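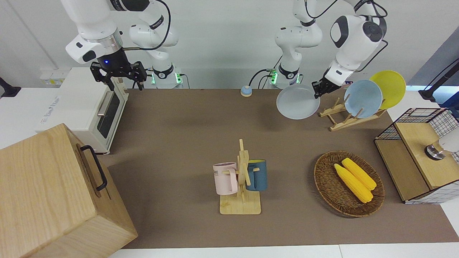 갈색 매트 위의 흰색 오븐 토스터와 나무 머그 걸이, 오른쪽은 나무 식기 건조대

보낸이: 시설운영팀
받는이: 공용 주방 이용자 메일링 리스트
제목: Re: [공용주방] 조리대 물품 배치 및 식기 건조대 이용 문의

공용 주방 이용자 여러분께

시설운영팀입니다. Elba Maldonado 님께서 본 리스트를 통하여 문의하신 사항에 대하여 아래와 같이 회신드립니다. 같은 내용의 문의가 Beltgate동 이용자분들로부터도 접수된 바 있어, 개별 회신을 대신하여 전체 리스트로 안내드리는 점 양해하여 주시기 바랍니다. 문의 원문은 본 메일 하단에 인용하였습니다.

1. 오븐 토스터의 위치

Vistadov동 2층 주방의 오븐 토스터는 조리대 매트의 왼쪽 가장자리에 두고, 유리문이 오른쪽, 즉 매트 안쪽을 향하도록 놓는 것을 기준 배치로 합니다. 종전 안내문에는 "벽을 등지고 정면을 향하도록"이라고 기재되어 있었으나, 해당 문구는 개정 전의 것으로 이번에 삭제하였습니다. 벽면에 부착된 구 안내문은 순차적으로 교체할 예정입니다.

사용 후에는 전원을 끄고 충분히 식힌 다음 내부 받침을 닦아 주시기 바랍니다. 오븐 토스터 윗면에는 접시, 행주, 포장지 등 어떠한 물건도 올려 두지 않습니다. 벽 하단의 콘센트에는 다른 조리기기를 동시에 연결하지 마십시오. 전기포트는 반대편 조리대의 콘센트를 이용하시면 됩니다.

2. 접시와 식기 건조대

나무 식기 건조대에는 세척을 마친 접시만 세워서 꽂습니다. 접시는 가장자리를 잡고 한 장씩 꽂아 주시고, 한 칸에 두 장을 겹쳐 꽂는 일은 삼가 주십시오. 겹쳐 꽂은 접시는 사이에 물기가 남아 나무살이 변색되는 원인이 됩니다. 작년에 건조대를 한 차례 교체한 사유도 여기에 있습니다.

문의하신 건조대 내 보관 시간에 관하여는 별도의 제한을 두고 있지 않습니다. 다만 매일 오후 6시 정리 시각 이후에 남아 있는 접시는 상부장으로 옮깁니다. 개인 접시를 사용하시는 분은 이 시각 전에 회수하여 주시기 바랍니다. 냄비와 프라이팬은 무게 문제로 건조대에 올릴 수 없으며, 마른행주로 닦아 바로 하부장에 넣어 주십시오.

3. 머그 걸이

머그 걸이는 매트 앞쪽 가운데에 두는 것으로 합니다. 현재 걸려 있는 분홍색 머그와 짙은 청록색 머그는 모두 공용으로 등록된 물품이므로 누구나 사용하실 수 있습니다. Maldonado 님께서 개인 물품인지 여부를 문의하신 분홍색 머그 역시 공용 물품 목록에 포함되어 있음을 확인하였습니다.

머그는 손잡이를 걸이에 끝까지 밀어 넣어 걸어 주십시오. 한쪽에만 여러 개를 걸면 받침이 기울 수 있으므로 좌우로 나누어 거는 것이 원칙입니다. 개인 머그는 걸이를 사용하지 않고 각자의 사물함에 보관합니다. 주인을 알 수 없는 머그가 걸려 있는 경우 시설운영팀에서 수거하여 한 달간 보관한 뒤 처분합니다.

4. 조리대 매트

갈색 매트는 나무 소품과 식기를 놓기 위한 것이며 도마를 대신하지 않습니다. 매트 위에서 칼을 사용하거나 뜨거운 냄비를 직접 내려놓는 행위는 금지합니다. 매트 교체분은 Trarstead 창고에 보관 중이며, 손상이 확인되면 신청번호 1738로 교체를 접수하여 주십시오. 이 번호는 Vistadov동 주방 비품 전용이므로 다른 동의 비품 신청에는 사용하실 수 없습니다.

매트를 닦을 때에는 위의 물품을 먼저 옮기고, 물에 적신 행주와 마른행주를 차례로 사용합니다. 세제를 사용하실 경우 Kan 주방세제를 물 900ml에 풀어 쓰시고, 원액을 매트에 직접 뿌리지 마십시오. 희석 비율은 개수대 옆 게시물에도 기재되어 있습니다.

5. 공용 식기의 추가 구입

접시와 머그의 추가 구입 요청에 대하여는 5월 비품 신청분에 포함하여 검토하겠습니다. 본 리스트의 가입자가 대략 200명에 이르러 점심시간에 식기가 부족하다는 의견은 이전에도 제기된 바 있습니다. 구입 수량은 상부장의 수납 공간을 점검한 후 결정하며, 결과는 본 리스트로 공지합니다. 색상이나 무늬에 대한 개별 요청은 받지 않습니다.

위 내용은 본 메일 발송 시점부터 적용합니다. Beltgate동 주방은 조리대의 길이와 콘센트 위치가 다르므로 제1항과 제3항의 배치 기준을 적용하지 않으며, 제2항과 제4항은 동일하게 적용합니다. 추가 문의는 본 메일에 회신하시되, 제목의 말머리 [공용주방]을 그대로 유지하여 주시기 바랍니다.

시설운영팀 드림

Elba Maldonado 님이 작성:
> 시설운영팀 귀중
>
> Vistadov동 2층 주방을 이용하고 있는 Elba Maldonado입니다.
> 주방 조리대의 물품 배치와 관련하여 몇 가지 문의드립니다.
>
> 첫째, 오븐 토스터의 방향이 벽면 안내문과 일치하지 않습니다.
> 안내문에는 정면을 향하도록 되어 있으나 실제로는 유리문이
> 오른쪽을 향하고 있어, 어느 쪽이 맞는지 확인을 부탁드립니다.
>
> 둘째, 식기 건조대에 접시를 꽂아 둘 수 있는 시간이 정해져
> 있는지 알고 싶습니다. 오후에 가 보면 빈 칸이 없어 씻은 접시를
> 둘 곳이 마땅치 않은 때가 있습니다.
>
> 셋째, 머그 걸이에 걸린 분홍색 머그가 공용인지 개인 물품인지
> 알려 주시기 바랍니다. 글자가 적혀 있어 사용을 망설이는
> 분들이 계십니다.
>
> 아울러 점심시간에 접시와 머그가 자주 부족하므로 추가 구입을
> 검토하여 주시면 감사하겠습니다.
>
> Elba Maldonado 드림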